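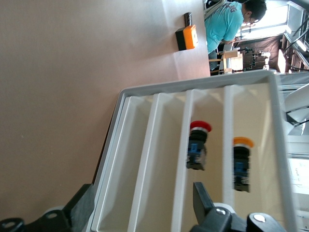 Push buttons in a divided tray, one to a compartment.

How to Sort a Garage Full of Small Parts (and Keep It Sorted)

47 shares | 2 comments

I'm going to start with my coffee cans, and I had a lot of coffee cans. Screws, hinges, drawer pulls, lamp sockets, fuses, those little plastic feet that go under table legs, all of it went into whichever can had the most room that night. When I needed one wood screw I'd dump a can on the bench, poke through it, scoop everything back in and then drive to the hardware store anyway. I bought the same pack of picture hooks four times. I still have most of them!

Last February I finally did something about it, and this page is how I went at it, in the order I'd do it if I had to start over (which is a bit different from the order I did do it in, so you get the benefit there). It works for a garage, a basement bench or one really bad kitchen drawer.

What you need

Get a big flat surface you can leave alone overnight. I used the folding table we eat at when my in-laws visit. Then some shallow trays with dividers, a stack of zip bags, a roll of painter's tape and a fat marker. An old bedsheet is worth having too. Throw it over the table before you start, and when you're done you can gather up the corners and shake all the grit and sawdust outside.

Please don't buy storage yet. I know, it's the fun part, and I already had a Serkach cabinet in my online cart before I'd opened a single can. It would have been the wrong size for almost everything I own. Borrow trays, use muffin tins, use egg cartons, use the lids off shoeboxes. You'll know what to buy once you can see what you've got.

Step one: dump a little at a time

One can, or one drawer, or half a drawer if it's a deep one. Pour it on the sheet and spread it with your hand until it's a single layer. Wear gloves if there might be razor blades in there. I found two the hard way.

I set a kitchen timer for 30 minutes and quit when it goes off, even in the middle of a pile. The first night I didn't, and I was out there past midnight getting crabbier and crabbier and making bad piles. I put wall anchors in with the cabinet hardware, and I'm still finding them.

Step two: pull out the big odd stuff first

Before you touch the screws, take out anything bigger than your thumb. Hinges, casters, switches, brackets, knobs, hose fittings. These go quickly and the heap shrinks right away, so you feel like you're getting somewhere.

Give each kind its own compartment, and if something is the only one of its kind, it gets its own compartment too for now. I used to lump all the loners together as "misc" and that's how you get a coffee can. My friend Odair Prado, who has a much tidier garage than I do, won't have the word misc written on anything. I allow myself one misc bag per session and it has to be dealt with before the next one.

A note on electrical bits, because I had plenty. Switches, buttons, sockets and relays that came out of something else, and that I can't identify, I treat as shelf decorations until somebody who knows better has tested them. Looks tell you very little. If it's going to be wired to house current and I don't know where it came from, it goes in the recycling bag and I buy a new one.

Step three: sort by what it does, then by size

Here's where I messed up the first time. I sorted by size first, so I had a lovely compartment of everything an inch long, with drywall screws and machine screws and a couple of finishing nails all jumbled up together. Pretty to look at and useless.

Go by job. Things that go into wood, things that go into drywall, things that take a nut, things that hang pictures, things for plumbing, things for electrical. Only when one of those gets too full do you split it by size. My wood screws are split three ways (short, medium, long) and that's plenty. If I need an exact length I hold a few up against the board. I've got a neighbor with every length in its own drawer and good for him, but I know I wouldn't put them back.

For bolts, keep an assortment of nuts on the table and test as you go. If the nut spins on easily by hand they go in a bag together. If it binds after a turn or so, stop, it's the wrong thread, don't force it. Metric and inch bolts can look exactly the same lying side by side, so those get separate bags, and I write METRIC in letters my teenager can read from across the room.

Step four: toss more than you want to

This one hurt. I had a whole jar of bent nails that my father saved and that I'd been saving on his behalf. I kept a handful and let the rest go.

My rules are pretty simple. Rusty goes. Stripped heads go. Keys I can't match to a lock go in a bag with a month written on it, and when that month comes around again they're out. Single leftover screws from furniture we don't own anymore go. The little hex wrenches are harder. I had a huge bunch of those and kept one of each size on a ring, and I haven't missed the others once.

Metal goes in a bucket for the scrap place. Dead batteries get pulled out right away and go in their own container with tape over the ends. Check what your town takes before you toss anything with a cord or a circuit board in it.

Step five: label before it leaves the table

Write the label while the tray is right in front of you. Not tomorrow! I carried five trays out to the shelf thinking I'd remember, and then I had to carry five trays back.

Painter's tape and a marker is all I used for the first couple of months, and I'd really push you to do the same. You'll rename things. My "hooks" turned into "hooks, ceiling" and "hooks, everything else," and my "plumbing" got split up when I figured out I had a weird number of faucet washers. Tape peels right off. When a label hadn't changed in a while I made a nicer one.

Use the word you'd say out loud. Mine says "those springy toggle things" and everybody in this house can find them.

Step six: now you can go shopping

Okay, now look at what's on the table. Which piles are tall, which ones have long skinny things in them, which ones would fit in a matchbox? Measure the longest item in each pile and write it down, then take the list with you.

I ended up with shallow trays for most of it and one small drawer cabinet for the really tiny stuff. Shallow beats deep every time for me. If I can see the bottom of the tray I can see what I'm out of. Loose dividers that slide around drove me nuts, so give them a wiggle in the store before you pay.

Put the things you reach for every week between your waist and your eyes. Holiday light clips and sprinkler heads can live up by the ceiling.

Keeping it that way

I keep one empty tray at the end of the bench and that's the landing spot. Anything in my pockets, anything left over from a job, anything the kids find on the driveway goes in there. When it's full I sort it, usually with the ballgame on, and it takes less time than an inning or two. No coffee cans. I gave mine away so I wouldn't be tempted.

The only other habit is that when I use the last of something, I turn the label upside down. Then before a store run I walk down the shelf and write down whatever's flipped. My wife thought that was silly until she used it to buy picture hooks, or to not buy picture hooks, since we had forty years' worth.

Next up for me is the paint shelf, and I'm not looking forward to it.

2 comments

Joris Van Loon
The upside-down label thing is great, doing that tonight. How do you handle washers? Mine are a mess, all sizes in one jar.

Odair Prado
Joris, string them on a piece of wire by size and twist the ends together. And for the record I do have one misc drawer, it's just in the house.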